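Capítulo 4
La luz disponible y la exposición en interiores

La mayor parte de las fotografías que se hacen hoy se toman bajo techo, con luz que el fotógrafo no ha elegido. Una ventana, un tubo en el techo, una lámpara de mesa: cada fuente tiene su intensidad y su color, y el sensor registra la mezcla sin corregirla como lo hace el ojo. En este capítulo se estudia cómo medir esa luz y qué se pierde al compensar su escasez.

Conviene recordar los tres controles vistos en el capítulo anterior. El diafragma regula la cantidad de luz que atraviesa el objetivo, el tiempo de obturación fija cuánto dura la exposición y la sensibilidad ISO determina la amplificación de la señal. En exteriores suele haber margen en los tres. En una habitación corriente ese margen se reduce mucho, y casi siempre hay que ceder en alguno.
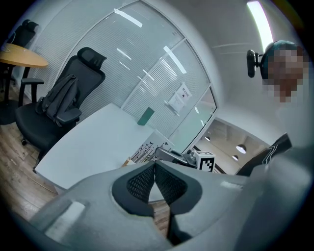

Figura 4.1. Silla de oficina negra con respaldo de malla y mochila gris oscuro.

Tõnu Laur, en su manual para la escuela Arkalen, propone empezar siempre por el tiempo de obturación. Si el sujeto se mueve, se fija primero la velocidad que lo detiene; después se abre el diafragma, y solo al final se sube la sensibilidad. Sabine Kohlhase defiende el orden contrario para los objetos inmóviles - con trípode, la sensibilidad se deja en su valor base y el tiempo se alarga lo necesario. Los dos métodos se aplican en los ejercicios de las páginas finales.
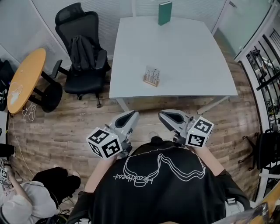 El segundo problema es el color. La luz de una bombilla incandescente es más cálida que la del día, y los tubos fluorescentes antiguos añaden a menudo una dominante verde. El balance de blancos automático resuelve bien los casos con una sola fuente. Cuando hay dos distintas, la cámara elige un valor intermedio y ninguna zona queda neutra. La solución más sencilla es apagar una de ellas o cubrirla con un filtro de gelatina.

4.1 Medición puntual y medición matricial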